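# Chapter 6. Pale Work Surfaces: Covering, Marking and Cleaning

## 6.1 Scope of the chapter

The previous chapter dealt with benches and their frames. This one deals with what lies on top. A bench covering is a consumable item, and in most small workshops it receives less attention than the tools laid on it. The choice of covering affects how easily small parts are found, how much a finished surface is scratched when it is set down, and how long cleaning takes at the end of a shift.

Only flat, pale coverings are treated here. Dark mats and slotted tops are covered in Chapter 7. The terms used are as follows.

- **Covering:** any sheet laid over a structural top and intended to be replaced.
- **Field:** the part of the covering on which work is placed.
- **Margin:** the strip between the field and the edge of the bench, normally 100 mm wide.
- **Shed:** loose material released by the covering itself.
- **Deposit:** loose or adhering material that comes from somewhere else.

The distinction between shed and deposit matters in Section 6.4, where the two are removed by different methods.

## 6.2 Why pale coverings are used

A pale field gives strong contrast with dark parts. Black fasteners, felt scraps and lint-bearing pads stand out against it, and a dropped part can be found without moving the lamp. The same contrast makes marks conspicuous, and users tend to replace pale coverings sooner than their mechanical condition requires.

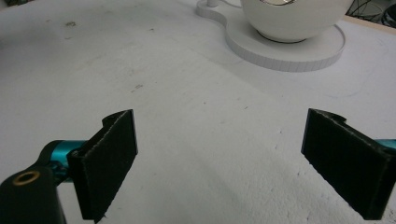

**How often should a pale covering be replaced?**

Replace it when the field no longer lies flat or when shed is found on finished parts. Staining alone is not a reason for replacement.

The Clorley bench survey, used throughout this book, recorded 2,627 inspections of pale coverings in shared workrooms. Of these, 1,236 found at least one mark in the field, and 383 found a mark in the margin. A covering can carry marks in both places, so the two figures overlap and should not be added. In 41 inspections the covering was judged unfit for use. The remainder were cleaned or left as they were.

The survey did not record the age of the coverings. Its figures describe condition at the time of inspection and give no rate of wear.

## 6.3 Foamed sheet

Foamed polymer sheet is light, cheap and easily cut. It yields under load, which protects painted and molded surfaces. Its drawbacks follow from its structure. The cells at the surface crush under point loads and do not recover, and the cut edges shed.

Three kinds of surface change are commonly recorded:

1. **Pitting.** Small hollows where cells have been crushed or pulled out.
2. **Scuffing.** Short, shallow marks, often colored by whatever was dragged over the sheet.
3. **Line marking.** Thin continuous marks left by pens, pencils or wire.

Pitting is permanent. Scuffs and lines may be reduced by cleaning, subject to the limits given in 6.4.

Light objects with a broad base may be stood directly on foamed sheet. Objects with narrow feet should be stood on a rigid pad at least twice the width of the feet. The Stendura method for checking a base is to set the object down, leave it for one hour, lift it straight up and feel the sheet for an impression with the fingertip.
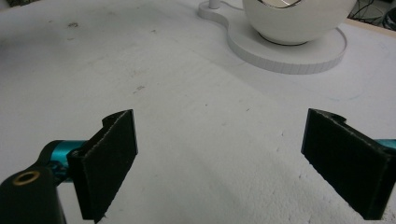 *Figure 6.2. White sheet with pitting and faint marks; white sphere on a curved base.*

## 6.4 Cleaning

Remove shed first. Use a soft brush and work from the field toward the margin in one direction. Do not use a dry cloth on foamed sheet. Rubbing builds up a static charge, and crumbs then cling to the sheet and to nearby objects.

Deposits are treated next with a damp, well-wrung cloth and a drop of mild detergent. Test solvents on an offcut before use. Acetone dissolves polystyrene foam and must be kept off it entirely.

The Odera and Nullberg procedures differ on drying. Odera calls for blotting, and Nullberg leaves the sheet to dry in still air. Either is acceptable for the exercises at the end of this chapter, provided the same procedure is used for every sheet in a set. Record which one was chosen at the head of the results table.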